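4.3 Comparing gripper fingers on the board fixture

Use this procedure to compare two finger sets on the same arm, wrist camera and controller. The reference part is a desktop computer with the side cover off and the motherboard left in its case. Run the full procedure once with the Fosell fingers and once with the Lardale fingers. Do not change the arm program between runs.

Before you start

Complete the wrist calibration in section 3. Load controller profile 103. The profile limits arm speed near the case and turns on contact stop for all axes.

CAUTION: The computer must be unplugged from wall power before the case goes on the fixture. The coin cell stays in its holder during all tests. Do not let bare metal tools touch the board.

CAUTION: Keep hands out of the case while the arm is enabled. Contact stop protects the board – it is not a personnel safety function.

Mounting the fingers

1. Move the arm to the service position and disable the drives.

2. Remove the fitted fingers and wipe the mounting faces with a dry cloth.

3. Fit the test fingers and tighten the screws evenly. Use the torque value on the card supplied with the finger set.

4. Enable the drives. Open and close the gripper 11 times with nothing between the fingers. If the fingers bind or meet unevenly, go back to step 2.

5. Enter the finger set name in the Clokoto log screen. Results saved without a name cannot be sorted later.

Setting the start view

6. Place the case flat on the fixture with the board facing up. Clamp the case by its outer edges only.

7. Jog the arm over the board in 5 mm steps until the processor socket is in the middle of the wrist view. The two central fingers must enter the view from the bottom edge and point toward the socket. The memory slots should run up and down in the view, with a bank on each side of the socket.
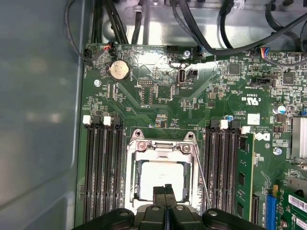 8. Check that the top corners of the socket frame and the white latches at the tops of the memory slots are sharp. If they are soft, adjust focus at the camera. Do not correct focus by changing arm height.

9. Save the position as START. Both finger sets must use this position.

NOTE: The bare metal of the socket frame and the gray side panel can both reflect the work light. If a reflection covers a latch or a screw head, move the light and leave exposure fixed.

Running the comparison

10. Select task 415 (memory module, grip and release) and press Run. The arm approaches the module, closes on its edge, holds for two seconds and releases. The module stays in its slot throughout.

11. Repeat until the log shows 91 completed cycles. A contact stop counts as a failed cycle. Clear it and continue.

12. Export the log, change fingers and repeat from step 1. At step 9, recall START instead of saving a new position.

NOTE: Cables along the top of the case can shift when it is clamped. Check cable clearance again before each run.

Reading the results

Compare slip count first, then closing force. A finger set with low force and a high slip count usually needs a new pad – replace it and rerun before rejecting the set. Nutsugah controllers before the August firmware report force in raw counts. Convert these values with the table in Appendix B.

Procedure checked by Piyumi Majumder.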